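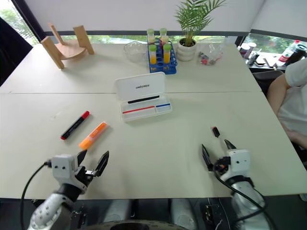
Stavutik two-arm bench robot, open day at Clesby
Reviewed Aug 25, 2021

3 stars out of 5

Went to the Clesby open day mostly for the Stavutik. Typing this up on the train so excuse the mess. I do sample prep for a living, small lab, always short on hands, and we've been talking about a two-arm setup since June.

Job on the table was putting markers away in a case. Sounds dull. Good test though, pens roll and the slots in a case are long and narrow, so a sloppy grip shows up fast. Blue and red went in fine. The highlighter took two tries. It squeezed one end, pen swung round, put it down, went again. No one touched it, which I liked.

Good stuff first. Quiet. Really quiet, you could talk over it. Both arms work at the same time without bumping, and the left waits if the right is in the way. Plain two-finger grippers, black fingers, nothing fancy, easy to wipe down I'd think.

Not so good. Slow. I timed one run at 342 seconds, and thats for a few pens. My nephew would do it in ten. Cables hang off the side of the grippers and loop down, and on a crowded bench I'd worry about them catching a beaker. They had tubes in a rack at the back of the table and I asked to see it pick one up. Not today, apparently. Pity, that was the one thing I came for.

Staff were friendly, knew there stuff, didn't push. Price was harder to get. Rental is 800 a day with someone to set it up, purchase is "talk to us". Training at the Westex site, 23 places left on the fall course.

The room got warm and the coffee ran out early. Kļaviņa had a stand next door with a single-arm unit that was faster but needs fixed trays, so not much use for us. Worth a look if your parts are always in the same spot.

Would I buy one? Not yet. Would rent for a day and throw our own racks at it, caps and all. If it can uncap a tube without spilling I'll come back and add a star.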